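第2讲 厨房收纳建议靠得住吗

课前阅读:讲义第50至83页

上一讲留了个问题:杂志和网站上的收纳建议,依据从哪里来?大家交上来的答案多半是“经验”。经验当然可以算依据,但要问清是谁的经验、在多大的厨房里、每天做几顿饭。一个人住、周末才开火的作者,写出来的“动线原则”,三代同住的人家照搬,多半要吃亏。

一、“工作三角”
水槽、灶台、冰箱连成三角形,教材里反复出现。这个说法预设了只有一个人做饭,也预设了厨房是独立房间。如今不少厨房是一字形,三点在一条线上,三角形根本画不出来。有些教材遇到这种情况就改口说“压扁的三角”,我看是舍不得扔掉一个好记的名词。

二、“台面清空”
流行的说法是台面东西越少,做饭效率越高。请注意,这里的“效率”很少有人定义。是备菜快,还是擦台面快?两件事常常冲突:菜板收进柜子,擦起来省事,切菜时又得弯腰去拿。Ute Eichhorn 在她的课堂笔记里写过一句,大意是清空台面首先方便了拍照。话有点刻薄,但值得拿来检验手边的每一篇文章。

三、“统一容器”
Drultus 和 Pistesik 两家的产品手册都主张把干货倒进同款罐子。手册由卖罐子的人写,读的时候要记着这一点。倒出来之后,保质期和配料表怎么办,两本手册都没有交代。

四、效果图的问题
讨论台面时,文章爱配渲染图。渲染图里的石材没有水渍,插座和电线也常常省掉,读者却拿它和自家厨房比。

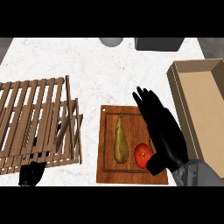
图源:Isine 图库(计算机渲染图)

白色大理石台面配浅灰纹,木架、菜板、纸箱都摆在外面,和第二节的“清空”原则对照着看。木架占多少地方、纸箱该不该上台面,请各自判断,并写出判断的标准。只写“显得乱”不算标准。

五、作业
找2篇收纳文章,每篇挑一条建议,回答:
作者给了什么依据?
在什么样的厨房里这条建议不成立?
作者或发布方是否卖相关产品?
Dobson 的那篇课上已经讲过,不要再选。周日晚上之前交,手写也收,字迹请清楚。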